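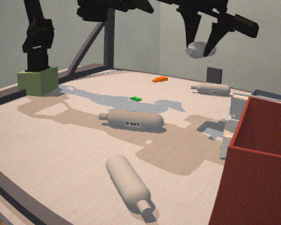 分类：工作日记 / 规程与习惯

打印本页 | 用电子邮件发送

10月9日

今天早上我又坐下来改那份规则。Jurgita Liepiņa 上星期说，我写的规则太长，读的人到第二页就不读了。我想了几天，觉得她说得对，但是我不知道应该删哪一条。每一条后面都有一件我记得的事情。

我们现在的任务很普通：桌上有几个瓶子，机械臂把瓶子夹起来，放到箱子里。全部在仿真里做。任务的名字叫 Lendel，这个名字是 Fikri Harahap 起的，我问过他是什么意思，他说没有意思，只是好念。对我来说并不好念。

上午我把仿真停在一个瓶子已经夹起来的时刻，看了很久。一个瓶子在夹爪里，离桌面很高，另外三个瓶子都是躺着的，方向不完全相同。我在旁边的本子上写：“夹持点在哪里，由谁决定？”旧的规则只写了“应当稳定夹持”。“稳定”这个词我现在很不喜欢。在我的母语里，这个词也可以用来说天气和婚姻。如果规则要让两个人读了以后做同样的事，就不能用这样的词。

所以我把它改成这样：“夹爪闭合以后，先停住，检查瓶子与两个手指的接触，记录接触的位置，然后才可以抬起。”句子不漂亮，可是可以检查。Fikri 看了以后问，停多长时间？我写了两秒。他问为什么是两秒，我说因为以前 Prulletti 的规程里就是两秒，我抄过来的。他笑了，我也有一点不好意思。抄来的数字也要写明是抄来的，这一点我马上加到了附录里。

中午吃的是昨天剩下的米饭和鸡蛋。外面下小雨，我没有出去走路。

下午做躺倒瓶子的部分。这个问题我们争论过很多次。瓶子躺着的时候，瓶颈可能朝左，也可能斜着朝向近处。有的同事希望规则里写“优先夹瓶身”，有的同事希望写“优先夹瓶颈”。我自己原来站在瓶颈这一边，因为瓶颈比较细，夹爪不用张得很开。但是 Jurgita 提醒我，规则不应该规定哪一种方法好，规则应该规定选了一种方法以后要怎样说明。她说话总是很慢，我很感谢这一点，我可以跟得上。

于是这一条变成三个小句：第一，开始以前写下选择的夹持部位；第二，同一轮里面不换；第三，如果一定要换，这一轮重新编号，旧的结果保留，不可以删除。

第三个小句是为了二月的那件事。那时候我们跑完了756轮，结果很好看，大家都很高兴，我还给家里打了电话。后来 Fikri 查记录，发现中间有一段换过夹持部位，编号却是连着的。没有人故意这样做。做的人觉得只是小的调整，我审核的时候也没有看出来。整个表格都要重新做，用了我三个晚上。那三个晚上我学到的东西，比读 Aasen 的手册学到的多。手册我也读完了，写得很好，只是它写给已经懂的人。

影子的事情我今天也想了。仿真里的光线是可以随便设置的，桌面上有很大的影子，有蓝灰色的，也有棕色的，互相盖住。中间那个瓶子就有一部分在影子里，而前面那个瓶子一侧很亮。以前我认为影子只是画面的问题，跟规则没有关系。现在我认为，如果视觉部分要靠画面找瓶子，那么光的设置就是试验条件，应该和瓶子的位置一起保存。我写了一条：“光源的数量、方向和颜色，每一轮都要记录；没有记录的，不能和别的轮比较。”Fikri 说这样文件会变得很大。我说文件大没有关系，硬盘比我的晚上便宜。这句话我是先在心里翻译好才说的，他听懂了，我很高兴。

还有小东西。桌子靠后的地方有一个橙色的小块，再近一点有一个很小的绿色的东西，在影子里面，第一次看很容易漏掉。它们不是瓶子，任务里也没有提到它们。那么机械臂碰到了它们，算不算错误？旧的规则没有写。我问了三个人，得到三个答案。我暂时写的是：“任务没有提到的物体，应当保持在原来的位置；如果被移动，记录为‘意外接触’，但不影响放置的结果。”我对“但”后面的半句没有把握，用黄色标出来了，明天再问 Jurgita。

关于箱子，我本来想写得很详细。靠近我们这边有一个深红色的箱子，开口朝上，后面还有浅色的和深蓝灰色的容器，挡住了一部分。如果规则只说“放入箱子”，那么是哪一个箱子？我建议给每个容器一个固定的名字，在开始以前就写进任务文件，不要用颜色来叫。颜色在不同的光下面会变，而且我和 Fikri 对同一个颜色的叫法常常不一样。他说的“棕”，我常常叫“红”。Gakik 那边的做法是用字母，我觉得可以学习。

瓶子上的标签也有类似的问题。中间那个瓶子的标签上有字，倒着的，我歪着头看，好像是“149.4”，但我不敢肯定。远处那个瓶子的标签我完全读不出来。夹起来的那一个，我没有去看有没有标签。以后规则里要写：读不清楚的字，就写“读不清”，不要猜。我知道自己有猜的习惯。学外语的人都有这个习惯，听见半句话，就自己把后面半句补上，多数时候是对的，所以改不掉。在日常生活里这样很方便，在记录里就很危险。

四点多的时候 Jurgita 过来，站在我后面读屏幕。她读完只说了一句：“‘应当’和‘必须’，你用得不一样吗？”我去查，发现我真的混着用了。有的地方“应当”的意思是必须，有的地方“应当”的意思是最好这样。我请她坐下，我们一起从头改。凡是不做就要作废的，写“必须”；凡是不做要写理由的，写“应当”；其他的全部写“可以”，或者删掉。这样改完，文件真的短了，差不多就是她上星期想要的样子。有几条我很喜欢的规则没有了，例如关于文件名里不许有空格的那一条。我把它们存在另外一个文件夹里，没有告诉她。

停止条件还没有写完。现在的草稿是：夹爪里有瓶子的时候，如果要中断，必须先把瓶子放低到桌面，再松开。在仿真里瓶子掉下来没有人受伤，有的同事说这一条多余。我还是想留着它。同一份规则以后要拿去用在真的机械臂上，那时候再加，一定会有人忘记。不过“放低到桌面”也不准确，如果下面正好躺着另一个瓶子怎么办？这个我今天没有想出来。

晚上给妹妹写了信，告诉她我整天在改“应当”和“必须”。她大概会觉得我的工作很奇怪。茶已经凉了，我把草稿再读一遍，第五条里少了一个逗号，补上了。

明天：问 Jurgita 黄色的那半句；请 Fikri 给容器起名字，但是要好念的。

上一篇 | 下一篇 | 日记目录 | 首页

联系作者 | 版权所有，转载请先来信 | 返回顶部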